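Peltetti stellt Version 7 der Planungssoftware Calimlim vor

Peltetti hat Version 7 seiner Software Calimlim freigegeben. Das Paket verarbeitet Aufzeichnungen von handgeführten Greifern zu Trainingsdaten für Manipulationsaufgaben und enthält einen Bahnplaner für zweiarmige Systeme. Schwerpunkt der neuen Version ist die zeitliche und räumliche Zuordnung von zwei gleichzeitig geführten Greifern. Bislang wurden beide Hände als getrennte Sequenzen geschätzt und erst im Export zusammengeführt.

Die Posenschätzung arbeitet nun mit einem gemeinsamen Faktorgraphen. Eingangsgrößen sind die visuelle Odometrie der Greiferkameras, die Daten der Inertialsensoren und, sofern vorhanden, Markerbeobachtungen aus einer dritten Ansicht. Fällt eine der Quellen kurzzeitig aus, etwa bei Verdeckung durch das gegriffene Objekt, wird die Trajektorie über die relative Lage zur anderen Hand gestützt. Der zulässige Überbrückungszeitraum ist auf 300 Millisekunden voreingestellt und lässt sich pro Aufgabe ändern. Längere Lücken werden markiert und beim Export verworfen.

Getestet wurde mit dünnen, biegsamen Gegenständen wie Heften und Broschüren. Sie verdecken je nach Griff einen erheblichen Teil des Kamerabilds und verändern beim Schließen der Finger ihre Form, was die Merkmalsverfolgung auf dem Objekt erschwert.

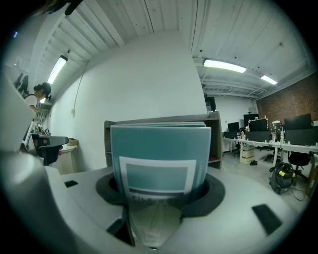 Lassen sich Aufzeichnungen aus Version 6 weiterverwenden?
Vorhandene Sequenzen können eingelesen und neu geschätzt werden, sofern die Rohdaten der Inertialsensoren noch vorliegen. Bereits exportierte Trajektorien ohne Rohdaten bleiben lesbar, profitieren aber nicht vom gemeinsamen Faktorgraphen.

Der Testdatensatz umfasst nach Angaben des Unternehmens 1.172 Sequenzen, aufgeteilt auf 21 Aufgaben. Dazu gehören Umgreifen, Einstellen in Fächer und das Übergeben von einer Hand in die andere. Einen Vergleich mit Verfahren anderer Anbieter enthält die Veröffentlichung nicht.

»Der Fehler lag selten in der einzelnen Trajektorie«, sagt Emilian Dobre, der bei Peltetti die Wahrnehmungssoftware verantwortet. »Problematisch war der Versatz zwischen links und rechts. Bei einer Übergabe genügen wenige Millimeter, damit die gelernte Strategie ins Leere greift.« Die Zeitbasis beider Greifer wird deshalb jetzt fortlaufend abgeglichen. Zuvor geschah dies einmalig zu Beginn der Aufnahme, eine Drift der Taktgeber blieb unkorrigiert.

Überarbeitet wurde auch die Auswertung der quadratischen Marker. Calimlim behandelt die sichtbaren Flächen eines Markerwürfels als starren Verbund und schätzt daraus eine einzige Pose. Ist nur eine Fläche erkennbar, erhöht die Software die angenommene Messunsicherheit und gewichtet die Odometrie entsprechend stärker. Mehrdeutige Lösungen, wie sie bei frontal gesehenen ebenen Markern auftreten, werden anhand der vorherigen Bewegung ausgeschlossen. Die Kalibrierung zwischen Würfel und Greiferkamera ist pro Gerät einmal durchzuführen und wird mit der Seriennummer abgelegt.

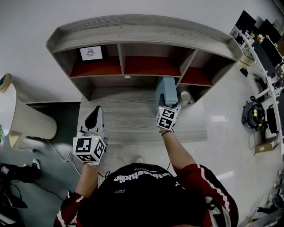
Zweihändige Aufnahme an einem Schreibtisch mit Regalaufsatz: Beide Greifer tragen Würfel mit quadratischen Markern.

Auf der Planungsseite kommt ein Modul namens Alow hinzu. Es prüft, ob eine von Hand ausgeführte Bewegung mit der Kinematik des Zielroboters darstellbar ist. Berücksichtigt werden Gelenkgrenzen, Geschwindigkeiten und Kollisionen der Arme untereinander. Nicht ausführbare Abschnitte werden im Zeitstrahl der Oberfläche angezeigt; auf Wunsch verschiebt Alow die Roboterbasis im Modell und wiederholt die Prüfung. Eine automatische Anpassung der Trajektorie selbst ist nicht vorgesehen. Kollisionen mit der Umgebung werden nur erkannt, wenn ein Geometriemodell des Arbeitsplatzes geladen ist.

Die Schnittstelle zur Laufzeitumgebung Skalar bleibt unverändert. Geändert hat sich dagegen das Exportformat: Greiferöffnung, Pose und Unsicherheit liegen nun in einer gemeinsamen Tabelle mit einheitlichem Zeitstempel. Eigene Ladeskripte müssen angepasst werden. Ein Konverter für das alte Format liegt bei, unterstützt die Unsicherheitswerte jedoch nicht.

Bekannt ist ein Fehler beim Einlesen sehr langer Aufnahmen, bei denen der Speicherbedarf des Faktorgraphen stark ansteigt. Peltetti empfiehlt, solche Sequenzen vor der Schätzung zu teilen. Eine Korrektur ist für Februar angekündigt. Kunden mit laufendem Wartungsvertrag erhalten Version 7 ohne Aufpreis, Alow wird separat lizenziert.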